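Ilse De Graaf spent most of the winter in a converted boathouse outside Palton, recording the parts for her second solo album, Skoka. The record was tracked live to tape, one instrument at a time, with no click.

"A click gives you a grid, and then you edit to the grid," she says. "I wanted the tempo to come from the bass. If the bass drifts, everything drifts with it."

She plays the bass herself, a short-scale instrument with flatwound strings, tuned down a whole step. The signal went through one tube preamp and a ribbon microphone on the cabinet. There was no direct line. Six of the songs were kept at the first complete take.

Drums came second, which is the reverse of how her old band Dranetti worked. Yuk-lan Cheng, who drummed on that band's last tour, learned the bass parts before she set up her kit.

"Ilse slows down into a chorus," Cheng says. "Most players speed up. I marked 17 places in the charts where she does it, and then I stopped looking at the charts."

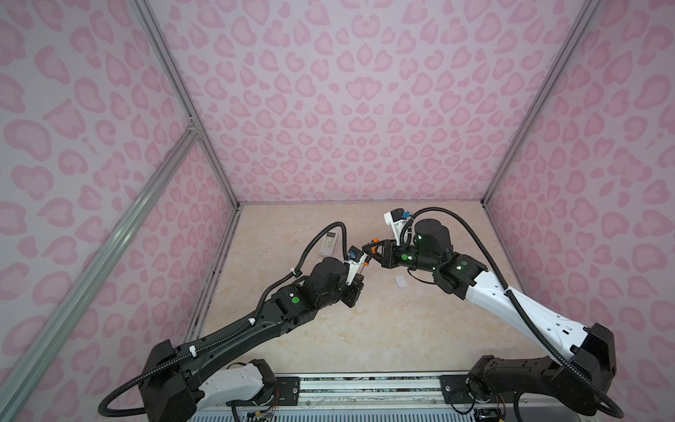
A remote control on the marbled floor panel, with patterned wallpaper behind.

De Graaf mixed the album with Cheng in May, on a desk with no recall. Each song had to be finished before the next one went up. Low end was the main problem. The kick drum and the bass both sat near 90 hertz in the early mixes, and the fix was a narrow cut in the kick and a smaller beater.

"We tried a compressor keyed from the kick first," De Graaf says. "It pumped. I could hear it on the quiet songs - Lozano especially, where there is nothing to hide it."

The first pressing is 900 copies, with 300 held back for the tour. The live set will use two players and a tape machine for the organ parts. Cheng will trigger it with a foot switch.

"It runs a little fast when it's cold," she says. "We tune to it."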